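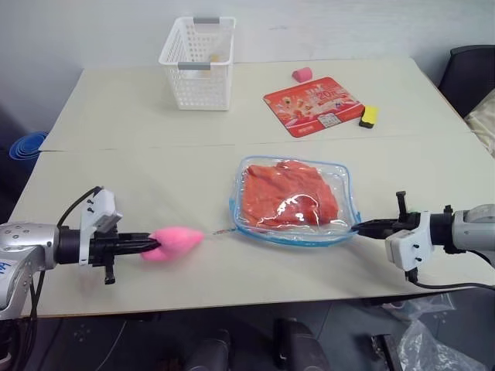
I've now run this pouch demo for visitors at our Clusemstead open day, and I'd set it up the same way again. Keep the table mostly clear in front — baskets and sponges go toward the back. Lay the pouch flat near the middle, then have one gripper pinch a corner before you try anything with the other arm. Go slow! I allow 20 minutes for practice and 5 per group. Hamidreza Shojaei likes people to guess the next move first, and kids love that part. Reset the pouch between groups.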